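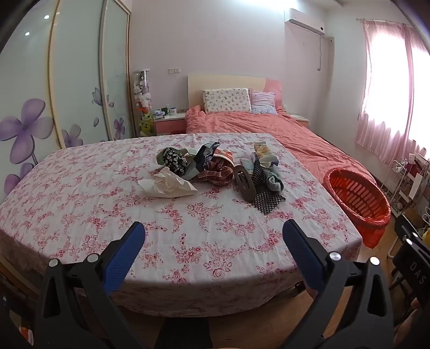
4. Setting Up the Visitation Register

This section covers the Skuvano register stand and the service record that goes with it. Complete Section 3 (Network and Printer) before you start. The stand must be on firmware 3849 or later. Earlier versions do not store reception locations.

4.1 Placing the stand

1. Set the base on a level floor inside the main entrance of the visitation room, clear of the door swing.
2. Lock both rear casters.
3. Raise the column until it clicks. The column has 17 positions. Position 4 suits a seated guest and position 13 a standing guest.
4. Route the power cord along the wall and fit the cord cover supplied in the base.
5. Press and hold the power key until the status light turns green.

CAUTION: Do not move the stand with the column raised. Lower it to position 1 and unlock both casters first.

Note: If the stand is shared between rooms, clear the room assignment under Setup > Location each time it is moved. Entries made before the assignment is changed stay with the previous service.

4.2 Creating the service record

1. On the office computer, open Services > New.
2. Enter the full name of the deceased as it will be printed. Put a maiden name in the Former Name field. Do not type parentheses; the layout adds them.
3. Enter the visitation start and end times. If the family will be present for only part of the visitation, enter those hours under Family Present. They print on a separate line.
4. Enter the place of service, then the place of burial. For a private burial, select Private and leave the cemetery field blank.
5. If there is a gathering after the service, select Reception and enter the building name.
6. Save the record. The stand picks it up at the next sync.

Sample entry:

Name: Sverre Backlund
Visitation: 4 P.M. to 8 P.M.
Family Present: 5 P.M. to 7 P.M.
Place: Berge Chapel
Burial: Private
Reception: Pandilitz Hall

Note: The record cannot be saved if Family Present falls outside the visitation hours. The message "Check times" appears and the first incorrect field is outlined in red.

4.3 Adding the reception table

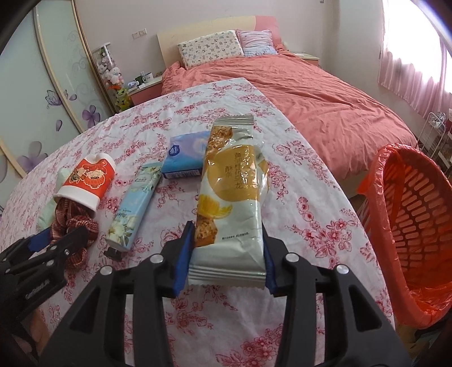
The reception table is entered as a station of its own, separate from the register stand, even when both are in the same building. Open the service record, select Reception > Stations > Add, and give the station a name of no more than 17 characters. Table cards are printed from this screen. The plain card stock is hard to read on a patterned cloth such as the white one with pink and red roses, so select Bordered under Card Style when the table covering is printed. For food in a sealed packet, such as the wrapped bar with nuts on the label, select Packaged in the Food Type field. The card then leaves out the serving line. If the label is in a language the guests may not read, type the ingredients into the Notes field in English. The Notes field prints on the back of the card.

To print the cards:

1. Load card stock in the rear tray, printed side down.
2. Select Print > Table Cards.
3. Check the preview for names that run onto a second line. Shorten them or choose the smaller type size.
4. Select Print All.

CAUTION: Do not run card stock through the front tray. The feed rollers will crease it.

4.4 Closing the register

1. At the end of visitation, press Close on the stand and enter the staff code.
2. Wait for "Register saved." Do not switch off the stand before this message appears.
3. On the office computer, open the service record and select Register > Review.
4. Correct obvious spelling errors only. Original entries are kept under History.
5. Select Bind to send the pages to the printer in the order they were signed.

Note: A closed register can be reopened by a user with Director rights. The name of that user (for example, S. Strand) and the time are added to the record.

If the stand shows "Not synced" after closing, leave it switched on and check the network cable. For other messages, see the Vulari code list in Section 9.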